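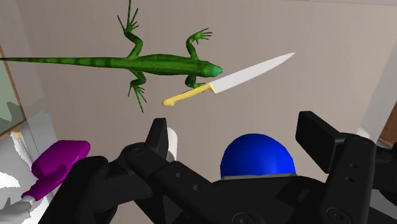
What kind of colour is brown?

Brown is a dark orange, or sometimes a dark red or dark yellow, seen next to something brighter than itself.

Brown is one of the most common colours on Earth and one of the strangest to pin down. It covers soil, bark, bread crust, tea, leather, river water and most of the fur in the animal kingdom, and yet you'll never find it in a rainbow. There is no band of light that is brown on its own. A patch that looks brown on a bright page will look orange if everything around it goes dark, and it's well worth trying this at home with a computer screen and a cardboard tube (cardboard is itself a very good brown).

How we see it

The eye judges a colour partly by its surroundings. An orange light in a dark room has nothing brighter beside it, so it stays orange. Put the same strength of light inside a bright white border and it drops to brown. This is why there are no brown lamps in the shops! A lamp is nearly always brighter than what's around it, so it can't be seen as dim. Some lamp glass is brown, but the light that comes through is amber.

Screens make brown by lighting the red part of each dot at a middling level, the green part less than that, and the blue part little or not at all. Printers go about it another way, laying yellow and magenta ink with some cyan or black over the top. Painters can get there from almost any starting point: orange and blue, red and green, yellow and purple, or the last of everything on the palette at the end of an afternoon.

Name

The English word is very old and is related to words for brown in German and Dutch. In older English it could mean simply dark or dusky, and in poetry it was sometimes used of polished metal, a sense that has dropped out completely. Quite a few languages got along without a general word for brown for a long time, and some borrow the name of a brown thing. Words meaning coffee, cinnamon, chestnut and tea all do this job somewhere in the world.

Earth pigments

The oldest browns in art came straight out of the ground. Ochre is clay coloured by iron oxide, and it runs from yellow through to red and brown. Sienna has more iron, and umber has manganese as well, which makes it darker and a little greenish. Both can be roasted, and roasting changes them wonderfully. Raw sienna is a yellowish brown, and burnt sienna is a warm reddish one -- the same dirt, after a spell in the oven. The terms "raw" and "burnt" on a tube of paint mean just what they say, or did when the paint was made from natural earth. Many tubes today hold iron oxides made in a factory, which are cheap, safe, and very steady in sunlight.

Sepia is a different story. It was first made from the ink of cuttlefish, dried and treated to give a soft cool brown for drawing and washes. The brown of old photographs is often called sepia too, though the toning was done with chemicals and no cuttlefish took part.

Bistre, another drawing brown, was made by boiling wood soot. Beech soot was the favourite. Walnut ink comes from the green husks around the nut, which stain the fingers for days.
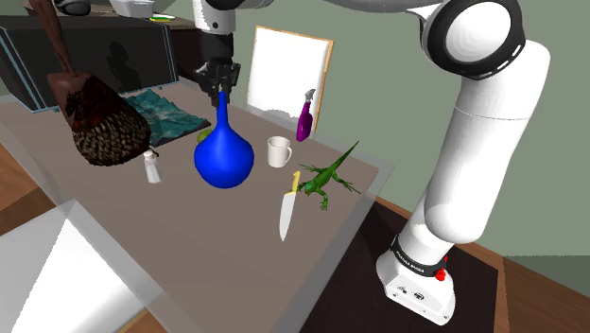
Browns in the home

Wood, wicker, leather and unglazed clay give most houses plenty of brown before any paint is opened. Paint makers add to that with huge ranges. The Platimen house paint chart lists 48 browns, and 13 of them are some form of taupe, a greyish brown that takes its name from the French word for mole. Taupe has become a favourite for floors and walls. It can lean pink, green or purple depending on the light, so it pays to paint a large test patch and look at it morning and evening.

Benedetti, a maker of floor tiles, sorts its browns by temperature. The warm group has names like toffee and brick, and the cool group has names like pebble and mushroom. Climier does the same with upholstery cloth, but puts mushroom in the warm group, which gives you some idea of how far the naming of browns can be trusted!

Common named browns include:
Beige -- very pale, from a French word for undyed wool
Tan -- light and yellowish, from the tanning of leather
Chestnut -- reddish, much used for horses and hair
Chocolate -- dark and fairly neutral
Russet -- reddish, once a coarse homespun cloth as well as a colour
Khaki -- dull and yellowish, from an Urdu word meaning dusty

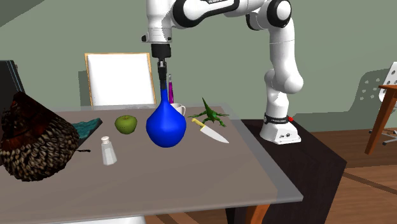
Very dark browns are easily taken for black, and telling the two apart is a skill that dyers and furniture restorers work at for years. The usual trick is to hold a true black beside the sample, when the warmth of the brown suddenly shows itself. Pale neighbours help us much less. A brown cabinet that's nearly black will look darker still with something white standing on it, as the white base does on its cabinet here, and the eye gives up on the warmth and settles for "dark". The names for this end of the range are lovely ones: bitter chocolate, bog oak, espresso, peat.

Browns in nature

Animals owe most of their brown to melanin, which comes in two main kinds. One gives black and dark brown, and the other gives red and yellow. Mixed in different amounts they colour wallabies, wombats, moose, sparrows and human hair. Brown eyes have plenty of melanin in the front of the iris. Blue eyes have very little and get their colour from scattered light, so a blue eye holds no blue pigment at all.

Autumn leaves go brown when the greens, yellows and reds have broken down and the tannins are left behind. Tannins also stain creeks the colour of strong tea, and the water in them can be perfectly clear when scooped up in a glass. A cut apple browns through a reaction with the air, and toast browns through heat acting on sugars and proteins together. The second of these makes hundreds of new flavours along with the colour, and it's the reason that bread smells better on its second time through the heat.

Collections

The Nisow pigment collection holds 1344 samples of earth colour, each in a stoppered glass tube with its place of origin on the label. The umbers fill 100 of the tubes. They are shown by daylight in June, when the whole row can be viewed side by side.

See also: Ochre; Orange; Tannin; Melanin; Colour constancy

Page last updated Aug 8, 2021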